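Girls Back to School, Hirside district — progress note to funder
Sunday, April 13, 2025

Quick one, full accounts to follow.

Enrollment: 205 girls back in class since November, target was 180. Seven had been promised in marriage, all seven now home with family and attending.

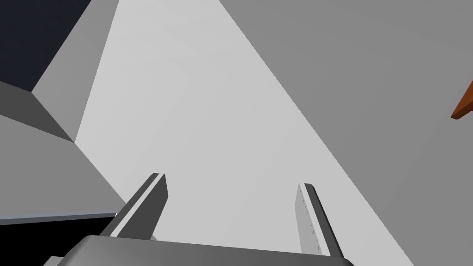
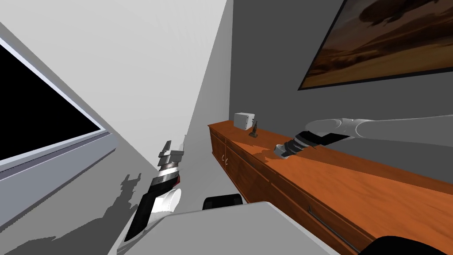
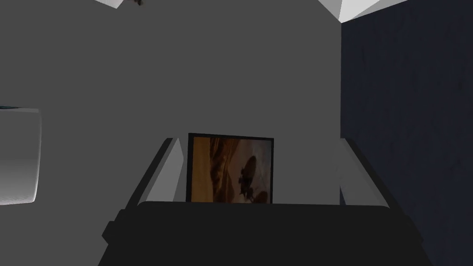
Computer-rendered views, all three with robot parts in them.

Village meetings — 1666 people reached, Pastimcombe still behind. Uniforms: 498 sets given out, shoes late agian.

Problems: Mallet road shut, two visits missed. Need a second counselor there. Request for the next payment is attached.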